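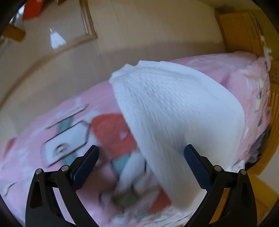 The gripper over a white sheet and a pink printed blanket.

Careers > Itilen > Open Day > Call for participants

Overview Schedule How to apply Contact

Participants wanted for the June open day at Itilen

18 shares 4 comments

Itilen is looking for people to take part in its June open day. The day is built around household cloth work: picking up, spreading, folding and stacking bedding and towels. Visitors will watch demonstrations given with a hand-held gripper and with a robot arm, and they will talk to the people who do the work. We need participants to give the hand-held demonstrations and to try out the session with our staff before the doors open.

You do not need a technical background. Past participants have included a hotel housekeeper, two nursing students and a retired upholsterer. If you can fold a sheet and don't mind being watched while you do it, please apply.

What you will do

You will use a gripper with two jaws to handle cloth on a blanket, on a table and on the floor. Training is done in the Lundenholm room with Jad Hamdan, who will run all the hand-held sessions. Most people need one afternoon to get comfortable with the opening and closing of the jaws. Thin sheets are harder than they look — expect to drop a corner many times on the first day.

On the open day you will give short demonstrations to groups of visitors, with a break between groups. You will be asked to repeat the same task several times, and then a visitor gets a turn. You help the visitor hold the tool and you stay next to them until they hand it back. Staff will handle the robot arm at all times. Participants do not operate it and are asked to stay behind the floor line when it is on.

There is some tidying up. Cloth gets put back in the bins by type, and the floor has to be clear before the next group comes in.

Who can apply

Applicants must be 18 or older. You should be able to stand and bend for up to 40 minutes at a stretch, and to hold a light tool in either hand. Tell us if you need a seated station. Two of the stations can be set at chair height. Left-handed applicants are welcome, and we would like more of them this year.

Demonstrations are in English. If you also speak Arabic, say so on the form. Some of the school groups have asked for it.

People who took part last year may apply again, but first-time applicants will be placed first.

Time and pay

Participants attend 3 training afternoons and the open day itself. Training starts at 1 p.m. Doors open to visitors at 10 a.m. and participants should be on site by 8:30. All hours are paid at the same rate, training included, and the rate is given in the letter we send with the form. Lunch is provided on the open day. Parking is free in the Faser lot across the street — bring your ticket in and the front desk will stamp it.

Recording

Training and demonstrations are recorded from the tool. Your hands and voice may be picked up. You will get a consent form with your letter and will need to bring a signed copy to the first afternoon.

How to apply

Ask for a form at the front desk in the Abou Jaoude building or call the main number and dial extension 3448. Forms can be returned by hand or by mail. We do not need a resume. In the space at the bottom, write a few lines on any work you have done with cloth, laundry, sewing or teaching.

Ruba Karam reads the forms and will call everyone who applies, including people we can't place. Please list a daytime phone number.

Overview Schedule How to apply Contact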